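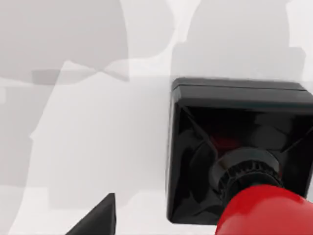 Bathroom fan drips in cold weather after duct was rerouted through attic

Home Repair > Heating and Ventilation
Viewed 2121 times

Grigoris Zervas

I have a single-storey house in Skostbridge with a vented attic and blown-in insulation on the ceiling. The main bathroom has a ceiling exhaust fan, a Fontana unit, installed by the previous owner. It used to discharge straight up through the roof. When the roof was redone the old jack was removed and the roofer ran the duct sideways to a gable wall hood instead. The run is now 8 m long, all of it insulated flex, with two bends. The fan outlet is 6 inches and so is the flex. The wall hood is marked 4 inches and there is a plastic reducer taped onto the back of it.

Since the weather turned in January, water drips from the fan grille, usually in the morning, a few hours after the last shower of the night before. The drip is clear at first and then a bit rusty. The drywall beside the housing has a stain the size of a saucer. I have been into the attic twice. There is no frost on the underside of the sheathing and the roof boards are dry to the touch. The flex sags between the trusses and one of the low spots is noticeably heavy when lifted.

What I have tried so far:

Running the fan for half an hour after each shower. The dripping is the same or slightly worse.
Retaping the joint at the fan collar. The old tape was cloth duct tape and had let go on one side.
Holding a square of toilet tissue to the grille. It stays up, but only just, and falls if the bathroom door is shut.

I would like to know whether this is a fan problem or a duct problem before I spend money on a larger fan. The local shop suggested a Vurnero inline model, which would mean new wiring. I would also like to know whether the duct should slope toward the fan or toward the outside, as I have read both.

Marina Lazaridis

It is a duct problem. Leave the fan where it is until the duct has been put right, then test again.

The water is condensate. Air leaving the bathroom after a shower is warm and close to saturated. It enters a duct that is sitting in an attic near outdoor temperature, and the thin insulation on ordinary flex only slows the cooling down. If the air moves quickly, most of the moisture leaves the hood before it can settle out. If the air moves slowly, it settles on the liner, runs to the low points and collects. A pool in a sag narrows the passage, the flow drops again, and more water settles. The drip at the grille hours later is what one would expect from frost near the collar melting as house air rises into the duct with the fan off.

Your run has several features that cut the flow.

Length and material. Flex has a ribbed liner and offers much more resistance than smooth metal pipe of the same diameter, and that assumes it is pulled tight. Slack flex is worse again. If your 8 m run was made from more flex than it needed, with the extra left in, the resistance could easily be double what it should be.

The reducer. Going from 6 inches down to 4 cuts the open area by more than half. There is no benefit to a large duct if the last fitting chokes it. Replace the hood with a 6 inch one. This means enlarging the hole in the gable, which is a hole saw or jigsaw job depending on the siding.

Bends. Two is acceptable if they are wide. If either is folded tight over a truss chord, swap it for a metal elbow.

As for slope, a run to a gable wall should fall toward the outside for its whole length, so that any condensate drains out of the hood. A slope of 2 cm per metre is plenty. The advice to slope toward the fan comes from short vertical roof runs, where there is no choice in the matter. On a horizontal run it brings the water back to your ceiling. The gable hood must be lower than the fan collar for this to work, so measure both from the same ceiling joist before ordering anything. If the hood is higher, put the rise right at the fan with a metal elbow and slope down from there.

Order of work, if I were doing it:

1. Switch off the fan at the panel. Disconnect the flex at the fan end, holding it up, and drain it into a bucket.
2. Check the backdraft flap at the fan outlet. It should swing freely and close under its own weight. Lint and paint are the usual causes of a stuck flap.
3. Replace the straight part of the run with rigid galvanized pipe, crimped ends pointing toward the outside so water passes over the joints and stays in the pipe. Seal each joint with foil tape or mastic. Cloth tape dries out in an attic within a few seasons.
4. Strap the pipe at each truss and check the slope with a level.
5. Wrap the pipe. R-8 sleeve is the usual product, but where the pipe can lie low enough, burying it in the blown-in insulation works as well or better. Keep the insulation clear of the soffit vents.
6. Fit the new hood. Look for one with a light flap and no insect screen. Screens on exhaust hoods clog.

Then repeat the tissue test with the door shut. If the tissue still falls, look at the gap under the bathroom door before blaming the fan. The fan can only remove as much air as gets in. A gap of 2 cm above the finished floor is a sensible target, and people often lose it when they lay new flooring.

The stain can be sealed and painted once the drywall has been dry for a few weeks. Press on it first. If it is soft, cut it out.

Periklis Athanasiadis

had the same thing in Orton. turned out to be the flap, froze shut. poured warm water on it from the ladder and it was fine till the next cold snap. in the end I just left the fan on low all winter and it stopped. costs next to nothing to run. might be worth trying before you tear the attic apart

Manolis Manolakis

I agree with Marina Lazaridis on the cause and on the slope. Some additions.

Continuous low-speed running can work, as the post above says, but it depends on the duct being reasonably open. Through a 4 inch hood with standing water in the line it may simply feed the pool a little at a time. Drain the duct first if you want to try it as a stopgap.

Check the seal between the fan housing and the drywall. On older units there is often a gap all the way around under the grille. House air leaks up through it whether the fan is on or off, and the moisture condenses on the outside of the metal housing. It then drips from the same place as duct condensate and cannot be told apart from below. Rust in the water points slightly in this direction. Acrylic caulking between the housing flange and the drywall is enough. Do not pack the housing itself with anything, and read the label before laying insulation over it, as not every unit is rated for contact.

A timer switch is worth the small cost. Thirty minutes is a fair setting for a family bathroom. A humidity sensor tends to run on long after it is needed in summer and I have removed two of them.

The roofer should also have patched the sheathing where the old jack came out. Have a look while you are up there.

Grigoris Zervas

Thank you. I measured as suggested and the hood is 6 cm higher than the fan collar, so the whole run has been sloping the wrong way. The heavy section held nearly half a pail. The flap at the fan moves freely. There is a gap at the drywall on the side with the stain, which I have now caulked. I have ordered rigid pipe, a metal elbow and a 6 inch hood, and will cut the gable opening when the ladder can stand on something other than ice. The sheathing patch is in place but is fastened on two sides only.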